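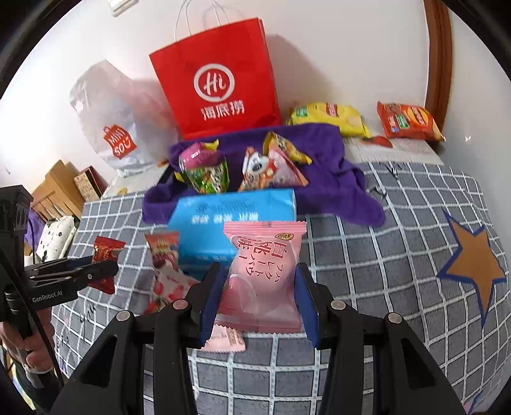

How long should one demonstration take?
Most single pick-and-place demonstrations run for 10 seconds or less. A longer recording usually contains hesitation, and it should be repeated at an even pace.

Recording pick-and-place demonstrations with hand-held grippers

This page sets out the procedure used at the Clonau site for the Azar task set. Operators should read it in full before their first session.

Before you begin

Charge both grippers and wipe the pads with a dry cloth. Open and close each pair of jaws fully three times, then check that the reading returns to zero. Enter the session number in the Bollow log. Do not reuse a number, even if the earlier session was abandoned.

Setting out the items

Choose items of differing size, colour and stiffness. Snack packets are suitable for the soft-goods tasks and should be unopened. Leave enough room beside each item for the jaws to open.

Recording

1. Hold the gripper still for one second with the jaws open.
2. Approach the item at a steady speed.
3. Close the jaws until the packet is held firmly. Do not crush the contents.
4. Lift, move to the target and release.
5. Withdraw the gripper and hold still again before stopping the recording.
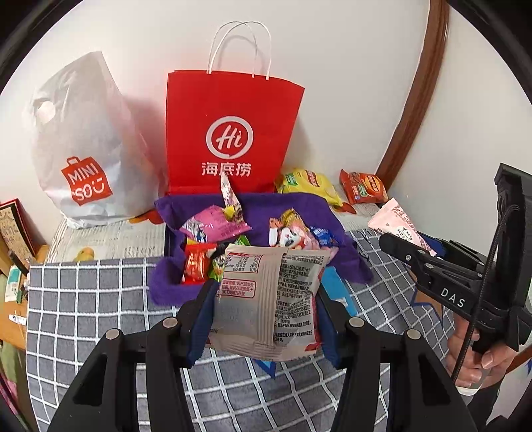
Small packet held between the pads, with a second gripper at right.

Two-handed tasks

Start both grippers from the same prompt. Keep the idle gripper clear of the working one, and avoid crossing wrists. If the grippers touch, stop and discard the recording.

Checking your work

Play back every tenth recording at normal speed. Mark dropped items as "slip" and keep the file. The Azar set currently holds 2,208 accepted recordings, of which 641 are two-handed.

Upload completed sessions to the Hultetti folder by 5 pm.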